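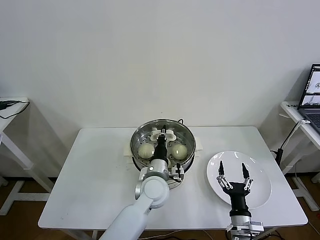 Figure 3. Two buns on the steamer rack, with the serving plate to the right.

3.2 Getting the buns off the rack

I have to admit that when I planned this study I thought the steaming would be the interesting bit. I had pages of notes on water levels and proving times, and one line on serving, which said "transfer to plate". That line has now grown into a section of its own, and I'm rather glad it has, as the short trip from rack to plate is where most home cooks in the Fledlow diary survey said they lost a bun!

The survey left us with 2578 usable diary entries, and in 865 of them the writer mentioned a bun that was torn, dented or dropped after cooking (I left out the ones that were simply eaten too early). People were wonderfully frank. Some blamed the dough, quite a few blamed their tongs, and one person blamed the cat. What I wanted from the bench sessions was a plain look at the thing itself: one pot, one rack, one plate, and a clear view of where the bun gets touched and where it goes next.

The layout in Figure 3 is about as simple as I could make it. The pot sits left of centre and towards the back of the table, and the plate goes over to the right, close enough that nothing has to travel far. I did try putting the plate in front of the pot in the Hovland pilot, and I didn't like it at all, because you end up lifting the bun towards yourself and over the near rim, and that rim is the very thing you want to stay clear of. Going sideways feels more natural (to me, anyway) and leaves you with a better view of the underside as it comes up. The plate is a wide-rimmed ceramic one, which I prefer to a flat board for soft things that like to roll.

Two buns at a time is fewer than most people would steam at home, I know. The diary writers often packed the rack until the sides touched, and then wrote crossly about the sides sticking. I kept them apart, one left and one right, so that each could be reached without disturbing its neighbour. We ran 13 sessions on this layout, and I kept the same rack position in all of them, even on the days when I was itching to fiddle with it.

Now, the rim. I keep coming back to it, and so did the diary writers, though they used ruder words.

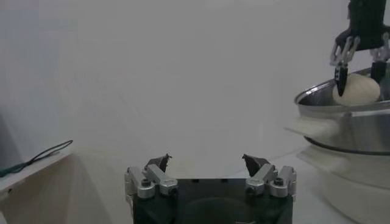 A bun resting against the inside of the pot has metal on one side of it and only one easy side left to hold, so any squeeze pushes it harder into the steel. Kitchen tongs are no help with this. They want room on both sides, and the wall of the pot takes up half of that room. My own habit at home is to nudge the bun back towards the middle of the rack first and only then pick it up, and I was pleased to find the same trick described in eight of the diaries, in almost the same words each time. One writer called it "giving it a bit of floor".

How hard to hold is a trickier matter, and I don't want to claim more than I can. A good steamed bun has a thin, smooth skin over a very soft middle, and it will take a dent long before it tears. I scored dents and tears separately for that reason, using the Parilier scale with the two lowest grades merged (I could never tell them apart, and neither could my second scorer). A faint press mark that had gone by the time the plate reached the table was scored as no damage at all, which I think is fair, as no guest would ever see it.

I also noted where each bun was put down. This sounds fussy, but a bun set near the middle of the plate leaves space for the next one, and a bun set on the slope of the rim tends to wander. The scores for placing are kept apart from the damage scores, and I come back to them in section 3.4, along with the results from the deeper Domen pot.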